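Fellville's experimental film weekend is back on 30th March, and the program promises a "lost" work. We have heard that before.

The work is Stalleline, a silent Super 8 reel that the Dirnurell film club says sat in a closet for decades. It runs 59 minutes. The club's notes call it a landmark of hand-processed film, though they name no earlier showing, no review and no lab record. The only source given is a typed list from the Jafarzadeh collection, where the title shows up once, with no year next to it.

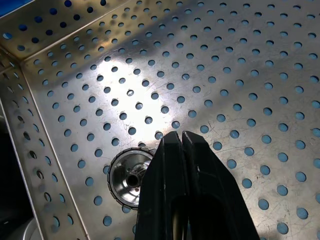 The club also says the reel holds 1288 separate splices. Who counted them, and how, the notes don't say. Asked for a look at the original before the show, the club offered a digital file instead. A new soundtrack has been added to that file, which seems an odd thing to do to a silent film you claim to be rescuing.

Tickets are $50 and cover 2 screenings. Seats for both were still on sale this week, in spite of posters saying they were nearly gone.

Comments

reelgone: Fifty bucks for a file? I'll wait until it gets "lost" again.

marta_k: I saw a short piece of it last year and liked it. Old or not, it's worth a look.

splicer8: Is the soundtrack live or recorded? The program doesn't say.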